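### 4.2 Disclosure of Windfalls Within Households

Respondents in the Lerkley panel were asked whether they had told anyone outside the home about a bonus, gift or inheritance received in the past 12 months. Those who had told a relative were more likely to report a later request for a loan. The link held after controls for income and household size, but weakened when home ownership was added. We treat the Baddale subsample separately, as its survey used an older wording of the loan item.

Spending on children was the category least affected by disclosure. Parents who kept a windfall private still bought toys, clothing and school supplies at the same rate as those who did not. Toy purchases were coded under "small durables" (Figure 3), following the Stoltus expenditure scheme.
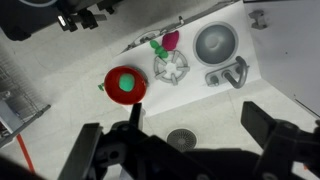
**Figure 3.** Small durables: toy kitchen panel with red pot, printed burner and sink.

Two limits apply. First, the value of a windfall was self-reported, and 21 respondents gave a range instead of a single amount; we used the midpoint. Second, gifts under $100 were excluded from the loan analysis but kept in the spending totals. Dropping them from both leaves the sign of each coefficient unchanged. Results for the Bainbridge panel, which asked about savings but had no loan item, are reported in Section 8.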